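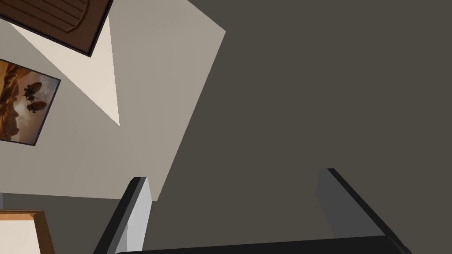 Last modified: Monday, February 2, 2026

Letay Gebreyes asked me why I still don't trust the planner numbers, so I'm writing it down once and linking to it from now on.

The claim for Plarnirik, if you missed the release notes, is that the new version plans 18 times faster on household scenes. Maybe so. I ran 1000 queries over the weekend and the median did drop. What the notes skip is that the timer starts after the collision world is built. Put that step back in and my speedup is 3. I'd have been happy with 3 if they had said 3.

Wrist views like the one at the top of this page are where I get grumpier. Two open fingers, a lot of gray, and a wall on a slant. The perception module still hands back a pose with a confidence score, and the planner believes it.
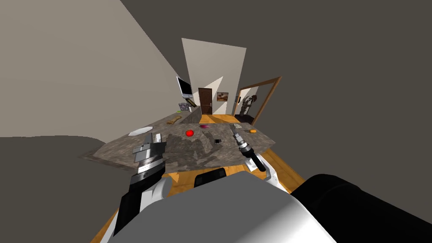 Object filtering is my other complaint. Sterkano, which sits in front of the planner, merges any detections it thinks belong to the same surface, and the threshold is buried in a config file that Amanuel Endale had to find for me. A glossy red ball in the middle of the counter is easy for it. The flat plate over on the left, seen almost edge-on, is what I'd test – and small flat things like the purple one just past the ball. I went through the 31 regression cases and every target is chunky and upright.

I'll rerun everything in March with the timer moved.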